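Ce site utilise des cookies pour mesurer l'audience. Accepter - Refuser

18 juin 2025

Notes pour l'exposé : le café attendra

Ouverture. Demander à la salle qui a bu un café servi par une machine ce matin. Distributeurs exclus.

Le cas Pretadari : appuyer sur le piston d'une cafetière. 300 essais en simulation, 33 réussis. Laisser un silence.

Pince ouverte au-dessus de la cafetière, mouture au fond du verre - tout reste à faire. Insister sur le bouton noir : une petite boule, un enfant la trouve les yeux fermés. 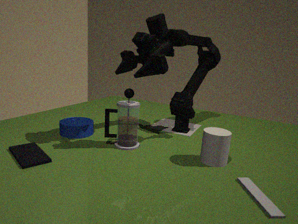

Ce que ça coûte

- Chez Brodholm, 271 heures de réglages pour un seul geste.
- Ma cafetière à moi n'a jamais demandé de mise à jour.
- Ne pas promettre de date. On m'a déjà ressorti mes prévisions de Skunddale.

Finir sur la vaisselle, s'il reste du temps.

À lire aussi
Tamura : plier une serviette, deuxième tentative
L'atelier sans bras, un bilan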